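Stekine presents a new range of grey surfaces for kitchens and storage rooms

Nirgate, March 2018

Stekine, the maker of panels and worktops for the home, today presents Stivetti, its new range of grey surfaces for kitchens, utility rooms and storage rooms. The range comes after a long period of work with fitters and with families who use their kitchens every day.

Stivetti has 25 tones of grey. Some of them are warm and go a little towards pink or olive, others are cooler and go towards green or blue. The customer can order one tone for the whole room, or put two tones side by side – for example a warm one near the cooker and a cool one near the window.

"Many people tell us that grey is a cold colour, and they are afraid to choose it," says Aurora Figueiredo, head of colour at Stekine. "We wanted to show them how many different greys there are. When you stand very near to a surface, you see that one grey is never the same as the next one."

The company asked 1,883 households what they dislike most in their present kitchen. The most common answer was a surface which shows every mark of daily use. For this reason the tones of Stivetti are soft and of medium depth, and none of them is shiny.
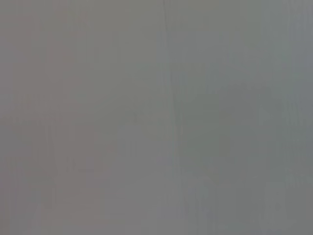 Grey seen from very near, with a thin line running down through the softer tints.

The panels are made in widths from 30 centimetres, so that they can also be used in narrow places, such as the side of a cupboard or the wall behind a shelf. They are cut to measure in the workshop in Nirgate and arrive at the home packed flat, with the edges protected.

Iker Ibarra, who leads the workshop, explains that the joints took more time than the colours. "A joint is the first thing the eye looks for," he says. "If it is thin and clean, people accept it. If it is wide, they will see it every morning with their coffee."

The first complete kitchen with Stivetti was fitted last November in a family house by the firm Ağca, which will also offer fitting to private customers. Teodoro Herrero of Ağca says that his team needed two days for the work, and that the family could cook again on the third day.

Stivetti can be ordered from this month in the Stekine showroom and from selected fitters. Small samples of all tones are sent by post free of charge, up to four for each household. A guide to cleaning and care is included with every order.

Contact for the press:
Nam-gil Um
Press office, Stekine, Nirgate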